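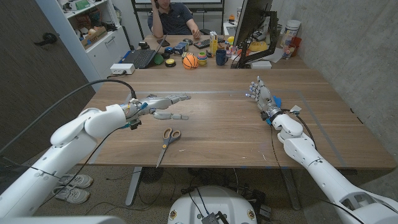
図3　Kendurmont公開日の作業卓。左手の下にはさみがあり、天板のテープは作業範囲を示す。

4.2　公開実演の観察：Kendurmontの作業卓

前節では、Sturkonik社が配布した資料のなかで「自律」という語がどのように用いられているかを検討した。本節では、11月にSkutsteadの同社開発室で開かれた公開日の観察記録をもとに、その語が来場者の前でどう使われ、何によって支えられていたかを述べる。対象は、上半身型の両腕ロボットKendurmontによる卓上作業の実演である。

あらかじめ筆者の立場を書いておく。筆者はこの種の実演を、性能の証拠としてはほとんど信用していない。実演は選ばれた物、選ばれた配置、選ばれた時間帯のもとで行われ、失敗の記録が公になることは稀である。もっとも、証拠として弱いことと、調べる価値がないことは別の話であり、来場者がそこから何を持ち帰るのかを知るには、その場にいるほかない。以下の記述にこの立場が影を落としていることは否定しない。読者は割り引いて読まれたい。

4.2.1　場の構成

公開日は午前と午後の二部制で、筆者は両方に参加した。案内役は同社の開発担当であるSheyla Flores氏、操作卓の側にいたのはAlcides Benavides氏である。来場者は入口で1枚の案内紙を受け取り、説明を聞いたあと、作業卓の手前に立って実演を見る。案内紙には「日常の道具を人の手のように扱う」とあり、対象物の一覧と所要時間が添えられていた。一覧の先頭にあったのがはさみである。

作業卓は木製の大きなもので、天板には灰青色のテープが矩形に貼られている（図3）。Flores氏はこの枠を「お約束の範囲」と呼んだ。対象物は必ず枠のなかに置かれ、枠をはみ出した物については動作を保証しない、という趣旨である。来場者からこの枠について質問が出たのは午後の部の一度だけで、それも「掃除のときの目印ですか」というものだった。枠の意味は口頭で一応説明されているのだが、腕と手の動きに目が行っている来場者には残りにくいらしい。終了後に話を聞いた来場者のうち、枠に自分から触れた人はいなかった。

筆者にとっては、この枠こそが当日いちばん情報量の多い物であった。天板の手前側の大半を占める広さがあり、一見すると寛大な条件に思える。しかし後述するように、枠の内側であればどこでもよいというわけではなく、対象物の向きにも事実上の決まりがあった。枠は制約を示すと同時に、枠に描かれていない制約を見えにくくもしている。

4.2.2　課題と手順

実演の課題は、はさみを取り上げ、位置を変えて置き直すというものである。切る動作は含まれない。案内紙の文言からは紙を切るところまで期待する来場者も多く、午前の部では、置き直しが終わったあとも続きを待つ様子がしばらく続いた。Flores氏はここで「切断は次の段階の課題です」と補った。この補足は配布物のどこにも書かれていない。

手順は次のように進んだ。まずBenavides氏がはさみを枠のなかに置く。次にFlores氏が来場者に向かって開始を告げ、腕が動く。置き直しが済むと、Benavides氏がはさみを元の位置へ戻し、次の組の来場者が前に出る。筆者の記録では、戻すときのはさみの向きはいつも同じで、刃先が天板の手前の縁のほうへ向いていた。図3のはさみもこの向きにある。午後の部で筆者が、刃先を奥に向けて置いてもらえないかと頼んだところ、Flores氏は「その向きは今日の構成に入っていません」と答えた。率直な返答であり、その点は評価したい。ただし、この返答を聞いたのは筆者とその周囲にいた数名にすぎず、他の組の来場者は向きの条件を知らないまま帰っている。

手指の形についても一つ記しておく。Kendurmontの手は人差し指を前に伸ばし、下側の指を折り込んだ姿勢をとることがある（図3の左手）。来場者の一人はこれを「指さして確認している」と表現し、別の一人は「迷っているようだ」と言った。どちらも面白い読みではあるが、裏づけはない。Benavides氏によれば、この姿勢は把持の前後に用いる既定の形の一つで、対象を認識した度合いとは連動していないという。図3のような静止した記録からも、手がはさみに近づくところなのか、離れたところなのかは判断できない。にもかかわらず、人に似た手が人に似た形をとると、見る側は意図を補ってしまう。手の色や外装が明らかに機械のものであっても、この補い方は弱まらなかった。

右手は課題の間ほとんど使われなかった。案内紙は「両腕の協調」を特徴の筆頭に挙げているが、当日の課題で協調を要する場面はなく、右腕は卓の脇で手先を上に向けた待機姿勢をとっていた。待機も協調のうちだと言われれば反論は難しい。しかし、そのような言い方を許すなら、協調という語で区別できるものは何も残らない。

4.2.3　成功率の提示

実演の前に読み上げられた数値は二つある。一つは、社内試験で100回の置き直しを行い、すべて成功したというもの。もう一つは、学習に2000件の操作記録を用いたというものである。いずれも案内紙には載っておらず、口頭でのみ示された。

前者について筆者は、午前の部の終わりに試験条件を尋ねた。Flores氏の説明を要約すれば、試験は当日と同じ卓、同じはさみ、同じ向きで行われ、途中で人が介入した試行は「やり直し」として集計から外されている。外された試行がどれだけあったかは、手元に資料がないとのことであった。その後、電子メールで改めて問い合わせ、22件という回答を得た。この回答を受け取ったのは公開日の後であり、来場者はこの数を知らされていない。

介入を要した22件を失敗として数え、100件の成功に加えた総数を母数とすれば、成功の割合は当然下がる。それでもなお悪い結果ではないだろう。筆者が問題にしたいのは値の高低よりも、「すべて成功」という言い方が、やり直しの基準を決める側にとって都合よく働く点である。基準は文書化されておらず、Benavides氏は「見ていて危ないと思ったら止める」と述べた。刃物を扱う以上、もっともな運用である。安全のための判断と集計のための判断が同じ人の同じ瞬間の判断になっている以上、その人が誠実であっても、集計は性能の推定としては使いにくい。

後者の2000件についても事情は似ている。操作記録の多くが人による遠隔操作で得られたことは、質問に答えるかたちで説明された。だが、記録の対象物の内訳、操作者の人数、卓の違いの有無については、公開できないか、整理中であるとのことだった。件数だけを聞いた来場者の多くは、これを多様な経験の量として受け取っていた。午後の部で隣に立っていた来場者は、筆者に向かって「それだけやれば何でも持てるようになりますね」と言った。同じはさみを同じ枠のなかで繰り返し持ち上げた記録であっても、件数は同じように増える。

4.2.4　人の働きの見え方

公開実演を扱った先行の観察研究では、機械の働きを支える人の作業が来場者の視野から外される傾向がしばしば論じられてきた。筆者も当初はその枠組みを携えて現地に入ったが、Skutsteadの開発室に関しては、そのまま当てはめるのは無理があった。部屋は仕切られておらず、奥の机やそこに置かれたノート型の計算機、棚の箱といったものが、作業卓の前に立つ人の目に普通に入る。開発室はふだんの姿に近く、舞台のように整えられてはいなかった。

それでいて、人の働きが来場者に認識されていたかというと、そうとも言えない。Benavides氏がはさみを戻す動作は誰の目の前でも行われていたが、終了後の聞き取りで「ロボットが何をしたか」を順に話してもらうと、戻す動作を含めて語った人はごくわずかであった。隠されていなくても、人の作業は語りのなかから落ちる。筆者はこの点を、主催者の演出の問題としてだけ論じてきたこれまでの自分の議論への修正として受け止めている。少なくとも一部は、来場者の側の聞き方、見方、そして話し方の習慣に由来する。

配線についても触れておく。腕に沿って黒いケーブルが渡されており、手首の動きに合わせて引かれたりたわんだりする。ある来場者は、電池で動くと思っていたと述べた。案内紙の図では腕にケーブルが描かれておらず、誤解の出どころはおそらくそこにある。Flores氏はこれを「製品版では内側に収める予定」と説明したが、時期の明示はなかった。

4.2.5　失敗の扱い

午後の部で、はさみが把持の途中で指から滑り、枠の内側に落ちる場面が一度あった。この出来事への対応は、当日のなかで筆者が最も好意的に見た部分である。Flores氏は実演を止め、滑ったことをそのまま述べ、もう一度行うと告げた。Benavides氏が柄の位置をわずかに直し、2回目の試行では置き直しが完了した。

気になったのは、その後の説明の変化である。次の組に向けた口上では、直前まで使われていた「どの位置でも」という表現が「枠のなかの適切な位置で」に改められていた。正確さという点では明らかに改善である。他方、改められた理由は次の組には伝わらず、彼らにとっては初めからそうであった条件として聞こえる。条件は失敗のたびに細かくなり、失敗のほうは記憶に残らない。公開日を一組分だけ見た来場者と、両部を通して見た筆者とでは、同じ装置について異なる評価を持ち帰ることになる。

なお、同社の共同開発先であるSalazar研究室の報告では、同型の手を用いた把持の失敗例が図入りで示されている。開発側に失敗を記述する用意がないわけではない。専門家向けの報告と公開日の説明の間で、何を落とすかの基準が異なるのである。この差を不誠実と呼ぶのは早計だろう。時間の限られた実演で失敗の類型を並べても、大半の来場者には届かない。しかし、案内紙の裏面は白紙であった。外した試行の数と、対象物の向きの条件を一行ずつ書く余地は十分にあったはずである。

4.2.6　本観察の限界

観察者は筆者一人であり、来場者への聞き取りは退室の際の立ち話による。録音の許可を得られなかったため、引用した発言は筆記から起こしたものである。Flores氏とBenavides氏には草稿を送り、自身の発言部分について確認を受けた。Flores氏からは、「すべて成功」は社内の集計規則に沿った表現であり誤りとは考えていない、との意見が寄せられたため、ここに記す。Benavides氏からは、止める基準を文書にする作業を始めたとの連絡があった。その文書を筆者はまだ見ていない。

また、筆者が刃先の向きを変えるよう頼んだことは、観察としては場への介入にあたる。断られたとはいえ、その後の口上に影響した可能性は残る。前項で述べた表現の変化を、落下だけに帰すことはできない。次節では、同じ案内紙を公開日に参加していない読者に示した場合の受け取り方を扱い、口頭の説明がない状態で「日常の道具」と「両腕の協調」がどう読まれるかを比較する。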